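Evaluating a Commercial Robot Kit: The Nesham Wrist-Camera Package
Course Handout, Unit 4: Selecting Automation Equipment
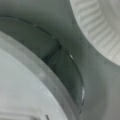 Photo: Brorkari Laboratory, wrist camera view

Purpose of This Handout

Unit 4 asks students to assess a robot product as a buyer would. The product under review is the Nesham package, a tabletop arm with a two-finger gripper, a small camera at the wrist, and the Zorneck control software. It is sold as a teaching and light-handling kit. Students should read these notes before the laboratory session and bring them along.

What the Package Includes

The kit is delivered with the arm, the gripper, the wrist camera, a power supply, a mounting plate and a one-seat software license. The department paid 1,082 dollars for each set under the January price list. A second license costs 159 dollars. Replacement finger pads are ordered separately and are not covered by the warranty.

Wrist Camera Performance

The camera is the main selling point of the package and should receive the most attention in the review. At close range, large curved parts fill most of the view. The rimmed disc shape at lower left and the ribbed white surface at upper right are both pale plastic, and much of the area between them is plain gray. Software that depends on strong color contrast will have little to work with in such a view.

Students should also note the glossy curved band near the center. It appears translucent, and it carries two bright reflections along its edge. A simple edge detector may report a reflection of this kind as a separate part boundary. The ridges at upper right remain sharp enough to serve as a reference feature, although the image as a whole is slightly blurred.

The following points are to be addressed in the written review:

1. Whether the camera gives enough detail to locate the edge of a part.
2. Whether soft, even lighting is an advantage or a limitation for the task selected.
3. How the software treats bright reflections on shiny plastic.
4. Whether a second, fixed camera would be needed for reliable work.

Control Software

Zorneck runs in a browser window and stores each routine as a list of positions. Entry of a new routine is simple, and most students complete a first one within 30 minutes. The correction tools are weaker. A position cannot be edited once the routine has been locked, and the whole routine must be copied before any change is made. The log does not record the gripper force – a serious gap for any course that deals with fragile parts.

Comparison Product

The Lobo starter arm should be used as the point of comparison. It has no wrist camera and relies on a fixed overhead view. The overhead view shows the full work area but loses sight of the part when the gripper closes over it. Reviews should state which arrangement suits the chosen task and should not rank the two products in general terms.

Laboratory Procedure

Each group will have 60 minutes at the bench. Groups are to save at least one close-range view, mark the edges found by the software, and then mark by hand the edges they consider correct. The two sets of marks are to be submitted together. Speed settings must remain at the level posted at the bench.

Assessment

The review is limited to three pages, not counting figures. It must end with a recommendation to buy, to wait, or to decline, supported by the laboratory results. Price may be discussed, but a recommendation based on price alone will not receive full credit. Reviews are submitted through the course page before the start of Unit 5.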